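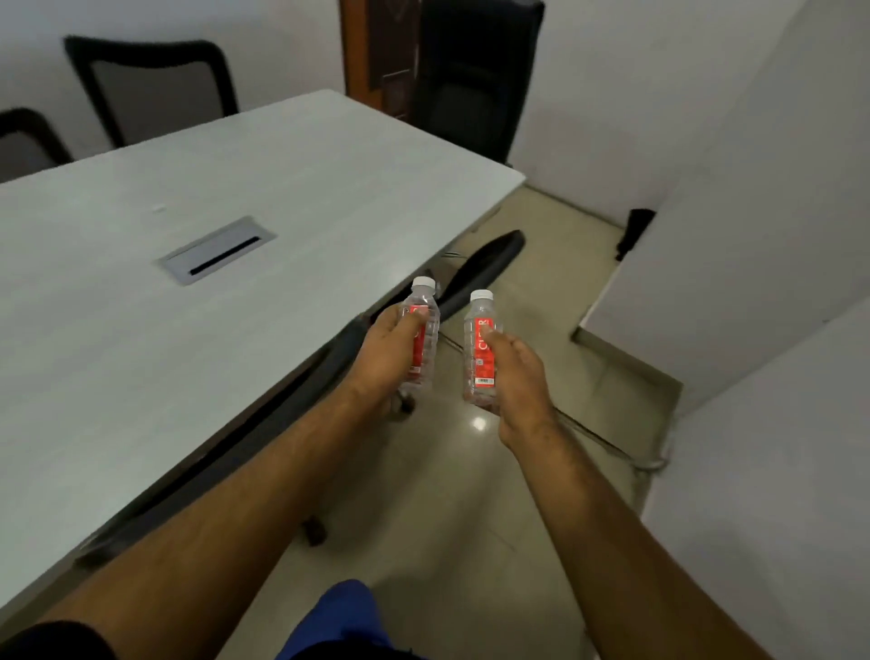

Clendia opens orders for Buteo hand-task recording kit

WOLTVILLE, April 2021 — Clendia today opened orders for Buteo, a head-worn recording kit for teams that train robots to do two-handed work.

Buteo records everyday jobs from the wearer's point of view, such as picking up a bottle, turning it or working at its cap. The wearer keeps both hands free.

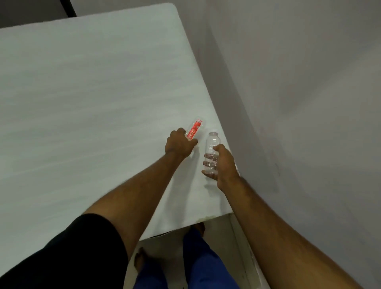 The kit comes with 2 cameras, a headband, a battery pack and software that sorts the recordings by task. A battery lasts 5 hours. Setup takes nearly 8 minutes and needs no markers on the hands or on the objects.

Clendia ran a trial of Buteo in February with Kazemi, a maker of robot grippers. Wearers recorded 122 tasks in ordinary rooms, with small plastic bottles among the objects handled.

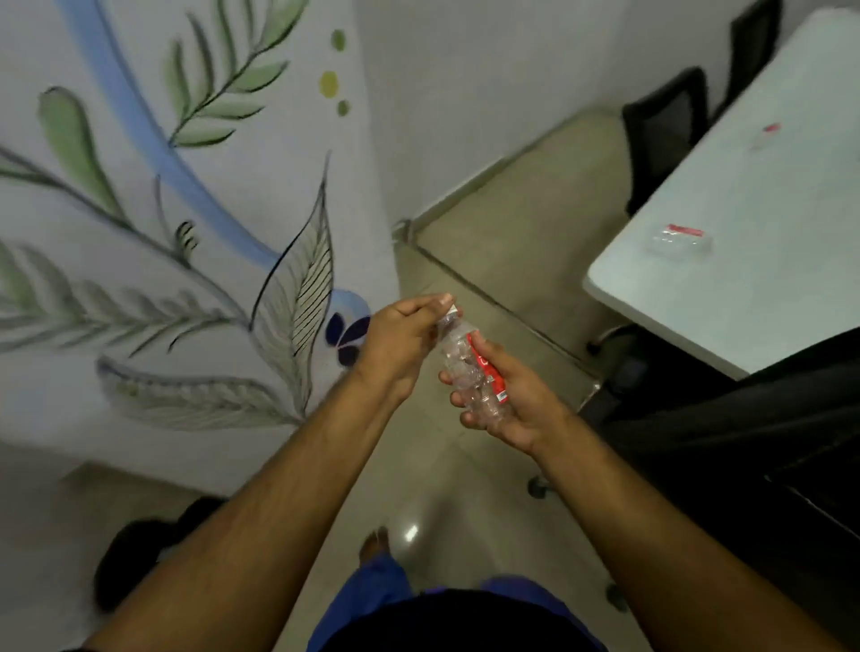

Kazemi is using the recordings to train a gripper that holds thin plastic without crushing it — a common problem on packing lines.

Buteo can be bought outright or rented by the month. Orders and rental requests go through the Clendia sales office in Woltville.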